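开放日上的那两片吐司

八月去看了一场机器人开放日，地点在Gumberg园区，主办方叫Palldale。邀请函上写着“走进未来厨房”，我到的时候是下午，未来厨房门口排着队，队伍的尽头是一个签到台，签到台上的平板死机了，于是大家改用圆珠笔。

我对机器人没有恶意。我家有一台扫地机，它每天准时卡在同一把椅子下面，我每天准时去救它，我们相处得很好。所以我是带着善意去的，也带着一个问题：这些东西到底什么时候能帮我摆一次桌子？

主讲人Rupert Wallner先讲了二十几页幻灯片。他说他们团队攒了1221段示范，都是人拿着手持夹爪，一遍一遍做家务做出来的。拿起叉子，放下叉子，把勺子摆到叉子旁边。其中401段和餐具有关。听到这里我旁边的一位先生小声说，他结婚以来摆餐具都没摆过401次。他太太说这一点她可以作证。

我倒觉得这个数字是整场最动人的部分。我们谈论自动化的时候，喜欢谈那个“自动”，好像机器某天早上醒来忽然就会了。可是走到桌子跟前，你看见的是人：有人举着一个沉甸甸的黑家伙，弯着腰，对着一只粉色盘子，神情像在拆弹。那天下午我也试了一把。夹爪拿在手里，平时不假思索的动作全都要重新想：从哪边靠近，夹多紧，手腕要不要转。我夹了5次才把一把勺子夹稳，工作人员很客气，说我的数据“有参考价值”。我听得懂这句话，我也给实习生写过评语。

接下来是正式演示。机器人要做的事情很简单，把餐具摆好，就这么一件。它伸过去，停住，想了想（Wallner先生说它没有在“想”，但他也停下来等了），再伸过去。全场安静得像看高尔夫。餐具放下的时候，后排有人鼓掌，鼓得早了一点，因为叉子还在往旁边溜。第二次就稳了，大家又鼓了一遍，这次比较放心。

我知道写到这里，按照惯例应该嘲笑它慢。三四分钟摆一副餐具，我外婆活着的时候能摆完一桌年夜饭，还顺便骂完我舅舅。但我不太想嘲笑它慢。慢是诚实的。我更想抱怨的是会场里另外那些东西：循环播放的宣传片，片子里机器人做饭如行云流水，配着钢琴曲，一看就剪过很多刀。隔壁Ruangrit展台的墙上写着“解放双手”，字有半人高，底下坐着两个年轻人，手一刻不停地在给线缆贴标签。

提问环节有人问价格。Wallner先生说现在谈价格太早。又有人问什么时候谈不算早，他说等它在陌生厨房里也能做成的时候。我认为这是全天最好的一句回答，可惜没人把它印在展板上。陌生厨房是一道很难的题，我在婆家厨房里找一个滤网都要找半天，而且我还能开口问。

还有一位老太太问，它会不会洗碗。答案是目前不会。她点点头，把宣传册折起来放进包里，说那她再等等。我猜在场三百来字的新闻通稿里不会有她，但如果由我来定下一步的研发计划，我会先听她的。摆餐具这件事，说到底没有多少人讨厌。大家讨厌的是吃完以后。

也有人担心，说这样下去服务员怎么办，保姆怎么办。这种担心我不敢说多余，只是那天我看见的情形是，为了让一台机器学会摆勺子，需要有人布置桌子、有人举夹爪、有人把东西放回原处再来一遍。放回原处的那位姑娘一下午没坐下过。将来某份报告会把这叫作“创造新型岗位”，我希望报告里顺便写上她的时薪，也写上有没有椅子。

主办方说下一站要去Gastska，名额300个，报名从速。我没有报。倒不是失望，我只是觉得该给它们一点时间，练习的时候总有人围着看，换了谁都会手抖。等哪天它们愿意接洗碗的活，我一定第一个到，签到用圆珠笔也行。

回家以后我自己摆了餐具，勺子在左，叉子在右，摆完发现跟桌上那只粉盘子里的一样，而我平时是反过来放的。看来那天下午受训的也不光是机器。
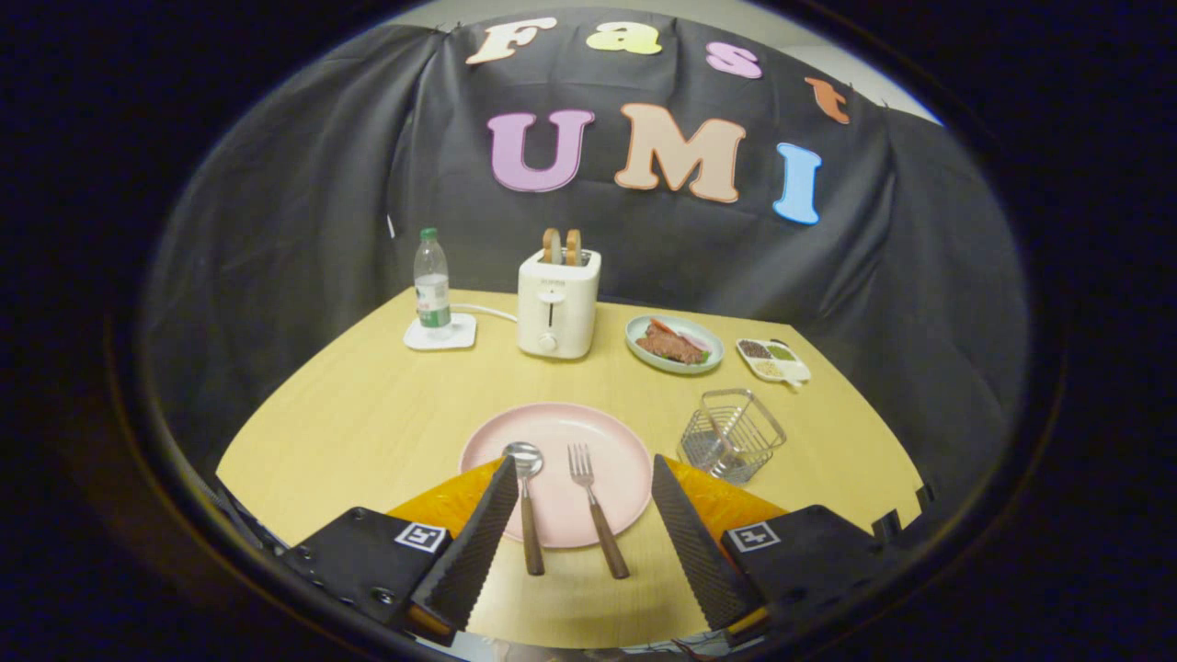 手持夹爪与待摆的餐具，后面是吐司机和那两片人人都想吃的吐司。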